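About Us

Testa Tables, Munholm: who we are and how we got here 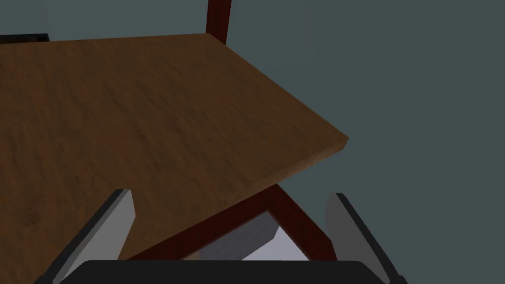 A brown wooden tabletop with a fine grain.

Hello, and thank you for stopping by our page. If you have found your way to us through a friend, or through the market at Bakbridge, or because you once sat at one of our tables in a café and had a look underneath for a name, then you are very welcome, and do pull up a chair.

Testa is a small furniture workshop on the edge of Munholm, in the old seed merchant's building by the canal. We make tables, mostly. We have made a few benches, a lectern for a chapel and one very heavy bed (never again, the stairs were terrible), but tables are what we know and what people come to us for. Kitchen tables, desks, long ones for village halls, little ones for flats where every inch has to earn its keep.

The workshop was started by Rosalba Amato, who still has the bench by the window and still does most of the finishing herself. Rosalba learned the trade in Wulberg, in a joinery that made shop counters, and she came to Munholm meaning to stay for one summer. She took on a repair for a neighbour, then another for the neighbour's sister, and by the following June she had signed the lease on the ground floor and was sleeping in the room above it with a paraffin heater and a great many offcuts. Testa was her grandmother's name, and it was her grandmother's kitchen table, the one with the burn mark where the coffee pot went, that she had in mind when she drew the first design. We still make that design. It has changed a little over the years, with a slightly thinner top and a better way of fixing the legs, but anyone from the family would know it straight away.

There are 14 of us now, which feels like rather a crowd at lunch. We eat together at half past twelve, and visitors who turn up then are generally given soup. Four of us came as apprentices and stayed on. Two more are with us at the moment, and they spend their first months on sharpening and on sweeping, with plenty of time to ask questions, before they move on to legs and rails. Tops come last. A top is the part you will lean on and spill things on for years, and we like people to have handled a good deal of timber before they are let loose on one.

We buy most of our wood from two yards near Bakbridge and we let it rest in the back store before we touch it. This makes us slow, we do know that. An ordinary kitchen table takes 10 weeks from the day you say yes, and a big one can take longer, particularly in the run-up to Christmas when everybody remembers at once that they are having people round. We will always tell you where your table has got to if you ring and ask.

We also mend things. Every Wednesday the front doors are open for repairs, ours or anybody else's, and you are welcome to bring in a wobbly chair or a drawer that sticks. Small jobs are done while you wait, if there is somebody free, and there is a kettle. Bigger jobs get a ticket and go on the shelf.

Last year we passed our 4000th table, a round one, which went to a couple in Wulberg who had been saving for it since their wedding. We had a cake. Rosalba made a speech that went on for quite a while and made the apprentices cry, and she has asked us not to put any of it on the website.

If you would like to visit, the workshop is a short walk from Munholm station, over the footbridge and left at the lock. There is parking for three cars if they are friendly. Come and run your hand over a few surfaces, and bring the measurements of your room, and of your doorway too, please!

Filed under: Our Story, The Workshop

Comments

Maureen T.
We have had our Testa table for years and the children have done their worst to it. One wipe of oil in spring and it comes up lovely. Give Rosalba our best.

dkp
Do you do repairs on extending tables? Mine has jammed with the leaf out.

Testa Tables
Yes we do, bring it along on a Wednesday if you can get it in the car, or ring and we'll try to come out to you.

Olwen
The soup is very good, I can vouch for it.

You might also like
How to oil a tabletop
Choosing a table for a small kitchen
Becoming an apprentice at Testa
Finding us in Munholm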